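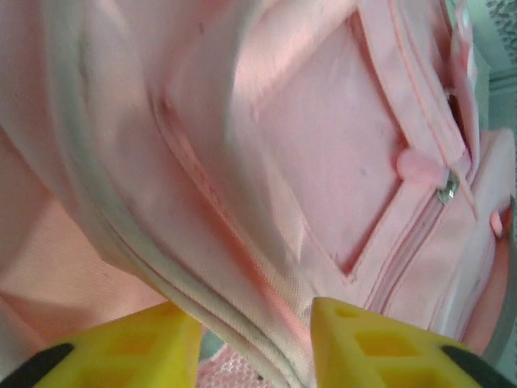 Protokoll der Besprechung zur Rucksackausgabe
Kleiderkammer und Nähwerkstatt Fleltholm

Zeit: Januar, 16:30 Uhr bis 18:10 Uhr
Ort: Nähwerkstatt, großer Zuschneidetisch
Anwesend: Annahme, Waschküche, Nähwerkstatt, Ausgabe, Lager
Entschuldigt: Fahrdienst
Verteiler: alle Bereiche, Aushang im Flur

TOP 1 Protokoll der letzten Besprechung
Das Protokoll wird mit einer Änderung angenommen. Unter TOP 4 muss es heißen: Die Regale im hinteren Lager gehören der Kleiderkammer, die Rollständer sind von der Schule geliehen. Die Schule möchte die Ständer vor den Osterferien zurück.

TOP 2 Bestand
Das Lager legt die Liste vor. Gezählt wurden 133 Rucksäcke und Schulranzen. Davon sind 68 geprüft und können ausgegeben werden, 14 liegen in der Nähwerkstatt. Die übrigen sind noch nicht durchgesehen. Turnbeutel und Brotdosen sind in der Liste nicht enthalten.
Die Ausgabe weist darauf hin, dass zwei Listen im Umlauf sind, eine im Ordner und eine am Regal. Es gilt ab sofort nur noch die Liste im Ordner. Der Zettel am Regal wird abgenommen.
Bei den kleinen Rucksäcken für Kindergartenkinder ist genug da. Knapp sind große Modelle mit gepolstertem Rücken, die ab der fünften Klasse gefragt werden.

TOP 3 Prüfung bei der Annahme
Es kommen immer wieder Rucksäcke ins Regal, bei denen der Reißverschluss der Vordertasche klemmt. Die Annahme prüft bisher nur das Hauptfach. Künftig wird jeder Reißverschluss einmal ganz auf- und zugezogen, auch der an den Seitentaschen.
Außerdem wird geprüft:
Träger und Schnallen
Nähte am oberen Rand und am Boden
Aufhängeschlaufe
Innenfächer, auch auf vergessene Sachen
Keder, also die eingefassten Kanten, vor allem an den Ecken
Gefundene Gegenstände kommen in die Dose an der Annahme und werden vier Wochen aufgehoben. Namensschilder werden herausgetrennt oder überklebt. Bei Schildern, die in der Naht sitzen, macht das die Nähwerkstatt, damit die Naht heil bleibt.
Der Laufzettel wird um eine Zeile für den Reißverschluss ergänzt. Die Waschküche bittet darum, die Zettel nicht mehr anzustecken. Die Nadeln bleiben sonst im Futter. Es werden Papieranhänger mit Faden verwendet.

TOP 4 Helle Stoffe und Flecken
Die Waschküche berichtet über den rosa Rucksack, der zurzeit bearbeitet wird. Auf der Vordertasche sind kleine dunkle Punkte und schwache Schlieren zu sehen. Der Stoff ist sichtbar gewebt, die Kanten sind mit Keder eingefasst. Die Waschküche möchte das Stück nicht in die Maschine geben, bevor klar ist, ob die Farbe hält.
Vorgehen: Probe mit feuchtem weißem Tuch an einer Stelle, die man später nicht sieht. Färbt das Tuch nicht, wird die Vordertasche mit Gallseife und weicher Bürste behandelt, danach Handwäsche. Gebürstet wird in Richtung des Gewebes. Zum Trocknen wird der Rucksack offen aufgehängt, nicht auf die Heizung gelegt.
Am Schieber des Reißverschlusses, einem kleinen silbernen aus Metall, sitzt ein weicher rosa Stoffanhänger. Die Nähwerkstatt regt an, solche Anhänger vor dem Waschen mit einem Faden am Keder festzuheften. Wenn sie gefüllt sind, brauchen sie beim Trocknen länger als der Rest. Abgeschnitten werden sie nicht, die Kinder mögen sie.
Allgemein wird festgelegt: Ein Stück mit leichten Flecken, die nach der zweiten Behandlung nicht herausgehen, darf trotzdem ausgegeben werden. Es kommt dann in das untere Fach und wird beim Gespräch gezeigt. Aufnäher zum Überdecken liegen in der Nähwerkstatt, die Familien dürfen selbst aussuchen.
Eine Anwesende ist dagegen und möchte fleckige Stücke ganz aussortieren. Nach kurzer Aussprache bleibt es bei der Regelung. Im Sommer wird noch einmal darüber gesprochen.

TOP 5 Material für die Nähwerkstatt
Es fehlen Schieber in den gängigen Größen, Gurtband und heller Keder. Vom Händler Ondieki liegt ein Angebot vor, der Posten Kleinteile kostet zusammen 200 Euro inklusive Versand. Das Angebot von Skellen ist beim Gurtband günstiger, es gibt dort aber keinen Keder in Rosa und Hellgrün.
Beschluss: Bestellt wird bei Ondieki. Gurtband wird erst nachbestellt, wenn die schwarze Rolle aufgebraucht ist. Einstimmig.
Die Nähwerkstatt erinnert daran, dass Schieber aus nicht mehr brauchbaren Rucksäcken ausgebaut werden sollen, bevor der Rest in den Sack kommt. Sie werden im Schraubglas gesammelt - bitte nach Größe getrennt, das letzte Glas musste komplett neu sortiert werden.
Die alte Nähmaschine lässt bei dickem Gurtband Stiche aus. Es wird zunächst mit einer stärkeren Nadel probiert. Hilft das nicht, geht sie zur Durchsicht.

TOP 6 Regal und Beschriftung
Das Lager schlägt vor, nach Alter statt nach Farbe zu ordnen. Die Ordnung nach Farbe sieht gut aus, kostet bei der Ausgabe aber viel Zeit. Neue Einteilung: Kindergarten, Grundschule, weiterführende Schule, Freizeit. Helle Rucksäcke liegen oben oder hängen, damit sie nicht an den dunklen reiben.
Die Okora-Kisten sind für Ranzen mit festem Boden zu flach, der Deckel schließt nicht. Sie werden für Mäppchen und Turnbeutel genommen. Ranzen stehen ohne Kiste im Regal, der Boden zeigt nach hinten.
Die Träger werden vor dem Einräumen eingeschlagen und nicht verknotet.

TOP 7 Ausgabetermine
Die Ausgabe öffnet im Februar zusätzlich am Nachmittag. Gewünscht wird von mehreren Familien, dass die Kinder den Rucksack vor Ort aufsetzen können. Dafür kommt der Spiegel aus der Kleiderkammer in den Vorraum. Die Träger werden gleich auf das Kind eingestellt.
Reservierungen gelten zwei Wochen. Danach geht das Stück zurück ins Regal.

TOP 8 Verschiedenes
Der Schlüssel zum hinteren Lager hängt wieder am Haken neben der Tür.
Die Waschküche braucht neue Bürsten, zwei weiche und eine mittlere.
Der Wasserhahn am großen Becken tropft. Der Vermieter ist informiert, eine Antwort steht aus.

Aufgaben
Annahme: Laufzettel ergänzen, Papieranhänger besorgen
Waschküche: Farbprobe am rosa Rucksack, Rückmeldung an die Ausgabe
Nähwerkstatt: Bestellung bei Ondieki, Nadelprobe an der Maschine
Lager: Regal umräumen, Zettel abnehmen, Rollständer leeren
Ausgabe: Aushang mit den neuen Zeiten

Nächste Besprechung im März, 16:30 Uhr, wieder in der Nähwerkstatt. Protokoll führt dann die Waschküche.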